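Über uns

Clenard erstellt Demonstrationsdatensätze für lernende Steuerungen in der Laborautomatisierung. Das Unternehmen wurde von Antigoni Balaskas und Graham Parsons gegründet und beschäftigt derzeit 6 Personen. Auftraggeber sind Gerätehersteller und Forschungsgruppen, die Roboterarme für Handgriffe im chemischen Labor trainieren.

Arbeitsweise

Jede Aufgabe wird vor der Aufnahme schriftlich festgelegt: Ausgangslage der Geräte, zulässige Abweichungen, Endzustand und Abbruchkriterien. Pro Aufgabe nehmen wir in der Regel 80 Durchgänge auf. Zwischen den Durchgängen wird die Lage der Gegenstände nach einem festen Plan verändert. Misslungene Versuche werden gekennzeichnet und getrennt abgelegt, auf Wunsch des Auftraggebers jedoch mitgeliefert.

Die Arbeitsplätze sind einfach gehalten. Ein schwarzes Tuch dient als Untergrund, darauf stehen handelsübliche Laborgeräte wie Magnetrührer mit Heizplatte, Temperaturfühler und Rundkolben im Haltering. Die Kamera ist fest montiert und wird innerhalb einer Aufnahmereihe nicht verstellt.

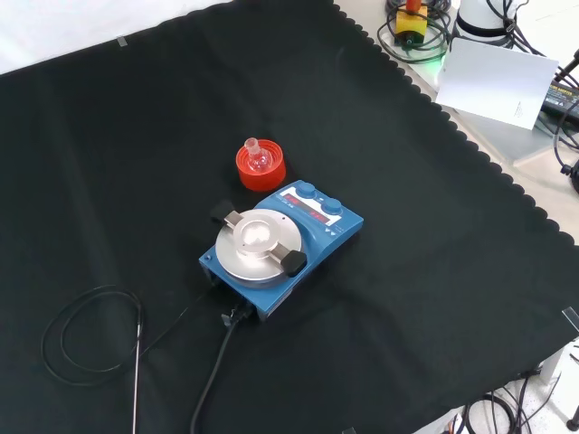
Glas und Kabel stellen die höchsten Anforderungen. Transparente Oberflächen liefern unzuverlässige Tiefenwerte, und lose Leitungen verändern ihre Form bei jeder Berührung. Aufgaben mit solchen Objekten werden deshalb von zwei Personen unabhängig voneinander annotiert. Bei Abweichungen entscheidet die Projektleitung anhand der Rohdaten.

Datenformat und Übergabe

Gelenkwinkel, Greiferzustand und Kamerabilder werden mit gemeinsamem Zeitstempel gespeichert. Die Verwaltung der Aufnahmen erfolgt mit Oron, einer Eigenentwicklung. Jede Lieferung enthält ein Protokoll mit Aufgabenbeschreibung, Kalibrierdaten und Liste der ausgeschlossenen Durchgänge.

Zuständigkeiten

Antigoni Balaskas: Geschäftsführung, Projektleitung
Graham Parsons: Robotik und Kalibrierung
Amber Goodall: Annotation und Qualitätsprüfung
Reece Staniforth: Teleoperation, Aufbau der Arbeitsplätze

Stand: 15. März 2023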